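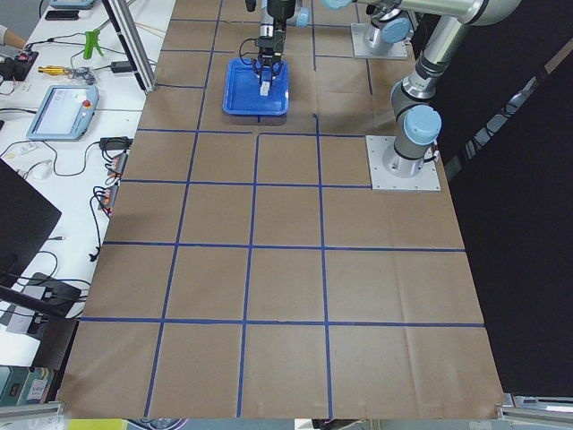 Lekeck 703 home projector review: film night without the big telly

I should say at the start that I am not a technical person. I love films, I watch far too many of them, and for years I have watched them on a television that was already a bit old when I bought it. So when the Lekeck 703 came up in the summer sale at Jaiswal, the electrical shop on the front at Urkport, I stood looking at it for so long that the chap behind the counter offered me a chair. I went home without it, had my tea, thought about nothing else, and was back there on Monday when they opened.

I've lived with it since August and I think that is long enough to give a fair account of it, warts and all.

Setting it up

You get the projector itself, a power lead, a remote control (batteries included, hooray!) and a little fold-out sheet with drawings on it that I found more confusing than having no sheet at all. Ignore the sheet. Plug it in, press the button on the top, and it walks you through the rest on the wall in nice big letters. The first time took me 20 minutes and a good part of that was hunting for the wi-fi password, which I had written on the back of a birthday card and then put somewhere safe.

The focus is a wheel on the side, and I am very glad of that. A friend has one that focuses itself, and it will keep having second thoughts in the middle of a tense scene. With this you turn the wheel until the writing looks sharp, and then you leave it alone for the evening. The feet at the front screw up and down to tilt it, though the left one on mine is stiff and wants a firm hand.

One grumble here. There is a setting that squares up the picture when the projector is off to one side, and it does work, but you lose a good bit of brightness and the corners go soft. If you can get it straight in front of the wall, do. I ended up moving the bookcase, and then of course the lamp had to move, and then the armchair looked silly where it was, so the whole front room has been turned round. I like it better, as it happens.

The picture

In a dark room it is lovely. I started with an old black and white weepie that I must have seen more times than is good for me, and I noticed wallpaper in it. Proper patterned wallpaper, behind people I had only ever looked at the faces of! Costume dramas come out beautifully too, all those candlelit dinners and wet gardens, and skin looks like skin and not like orange peel, which was my great worry after reading what people say about cheaper projectors.

I keep it at 60 inches across the wall, measured corner to corner. It will go a lot bigger, and I did try it at full stretch the first weekend, but the image goes thin and grey and you have to swing your head about like somebody at the tennis. At the size I've settled on it is bright and crisp, and it still feels like going out.

Daylight is another matter. With the curtains open you can just about follow the news, and anything filmed at night is hopeless. I tried a moody submarine thriller on a sunny afternoon and might as well have been listening to a radio play. If your room gets the sun and you haven't got decent curtains, put the price of some into your sums before you buy. 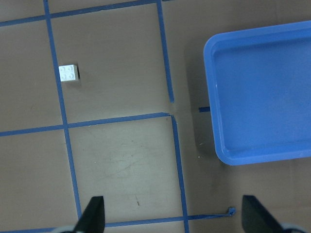
Strips of blue tape across a brown tabletop.

A word about screens

I began on the bare wall, which is painted magnolia, and was quite happy until I borrowed a pull-up screen from my sister. It's made by Molta and stands on its own feet, and it does make whites whiter. It also takes up the whole of the hearth, and it leans if anyone opens the back door. She has had it back now. I've bought a tin of flat white paint instead and done a large patch of the wall, and I honestly can't tell you that I miss the screen.

The sound

Well. It's a small box with small speakers, and it sounds like it. Talking is clear enough, so for comedies and anything set mostly in kitchens you will be fine. Put on something with a big orchestra, or horses, or an aeroplane, and it all goes a bit tinny and the case buzzes against the table. I stood it on a folded tea towel (not over the vents!) and the buzz went away.

It has 2 sockets on the back for players and the like, and an ordinary headphone hole, and I have run a lead from there to my old stereo. That changed everything. I had a musical on last week and the opening number gave me goosebumps right down to the wrists. Wireless speakers will connect as well, but with mine the voices came a touch behind the lips and it drove me up the wall.

The fan

It whirrs. In the ordinary setting it is a soft steady noise, like a fridge in the next room, and I stop hearing it once the story gets going. In the brightest setting it is louder and you will notice it in the quiet bits, particularly if you like the sort of film where a woman looks out of a window for a long time. I do like that sort of film, so I leave it on ordinary.

Warm air comes out of the right-hand side, so don't sit the chocolates there. I have done this, and they were good chocolates.

The remote and the menus

The remote is small and light and has already been down the side of the sofa more often than I'd care to say. The buttons don't light up, and the volume and the back button feel exactly alike in the dark, so every so often I throw us all out of the film when I only wanted it a bit louder. A dab of nail varnish on the back button has helped.

The menus are plain and quick. It comes with a few film services already on there and you can add more, but one of the ones I pay for wasn't in the list, and I have to use my old plug-in stick for that. Check before you buy if there's one you can't do without.

Would I buy it again?

Yes, I would. For parties of children, for a wet Sunday double bill, for sitting on your own with a cheese sandwich and a great big face filling the wall, I've had more pleasure from it than anything else in the house this year. Somebody fussy about sound should allow for a speaker, and somebody with a bright room should go to the shop and ask to see it with the lights on. Jaiswal let me do that without any bother, and they took the box back for me too, so do ask.

I've still got the television. It's in the spare room with a cloth over it.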